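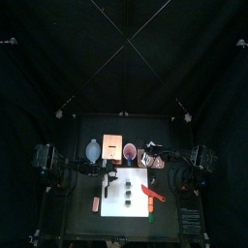
4월, 저녁 기록.

습지 복원 예정지 그렌데미네의 수위 점검을 마치고 정리한다. 오전 6시 수위는 기준목 눈금보다 낮았고, 오후에도 회복되지 않았다. 상류 배수문을 닫은 지 72시간이 지났으므로 유입량만 놓고 보면 지금쯤 올라와 있어야 한다. 누수 지점은 동쪽 제방 하단으로 추정한다. 갈대 뿌리가 썩은 자리에서 흙이 꺼져 있었고, 장화로 밟으니 발목까지 들어갔다.

도요류는 얕은 쪽 가장자리에 몰려 있었다. 청둥오리와 쇠오리는 대부분 바깥 수로에 있었다. 수심이 얕아지면 수면성 오리가 먼저 들어올 것으로 보았는데 예상과 달랐다. 사초 씨앗이 아직 물에 잠기지 않은 구간이 넓은 탓일 수 있다. 다음 점검 때 바닥 시료를 떠서 종자량을 확인할 것.

플랄토 구역은 상태가 낫다. 지난가을에 심은 매자기가 살아남았고 새순이 올라온다. 다만 북쪽 구석에 부들이 지나치게 번졌다. 그대로 두면 여름에 개방 수면이 막힌다. 예초는 번식기가 끝난 뒤로 미룬다. 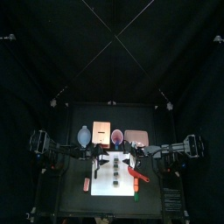
제방 보수를 번식기 전에 끝낼 수 있는가?
누수 구간만 점토로 메우면 가능하고, 전 구간 보강은 가을로 넘겨야 한다.

점토 물량은 다시 계산했다. 하단부만 다지는 데 약 1000킬로그램, 사면까지 덮으면 3000킬로그램이 든다. 진입로가 물러서 큰 차는 못 들어간다. 소형 운반차로 나누어 옮기고, 바퀴 자국이 깊어지면 판재를 깐다. 둥지 탐색을 먼저 하고 표시 깃발을 꽂은 다음에 장비를 넣는다. 깃발은 둥지에 바짝 붙이지 않는다. 까마귀가 깃발을 보고 찾아온 일이 작년에 있었다.

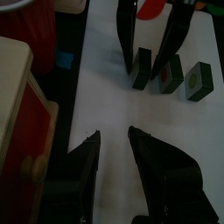
읽는 시간 2분

저녁에는 바흐 수로의 수문 판을 점검했다. 홈에 진흙이 끼어 맨 아래 판이 끝까지 내려가지 않는다. 긁어내고 다시 끼웠으나 옆으로 물이 조금 샌다. 고무 패킹이 굳어 있었다. 교체품 규격을 적어 두었는데 수첩이 젖어서 폭 치수를 읽을 수 없다. 내일 다시 잰다.

일티스 쪽 둑길에서 족제비류로 보이는 발자국을 확인했다. 진흙이 말라 윤곽이 흐렸고 종은 판별하지 못했다. 인공 둥지 기둥의 원뿔형 차단판이 한쪽으로 기울어 있어 볼트를 조였다. 나머지 기둥은 해가 져서 보지 못했다.

밤 9시 현재 바람은 북서풍, 약함. 비 예보는 없다. 유입량이 늘지 않으면 동쪽 제방의 수위는 더 내려갈 것이다. 내일 할 일은 패킹 치수 재기, 기준목 재측정, 꺼진 자리 깊이 재기. 장화 왼쪽 뒤꿈치가 샌다. 접착제를 발라 현관에 세워 두었다.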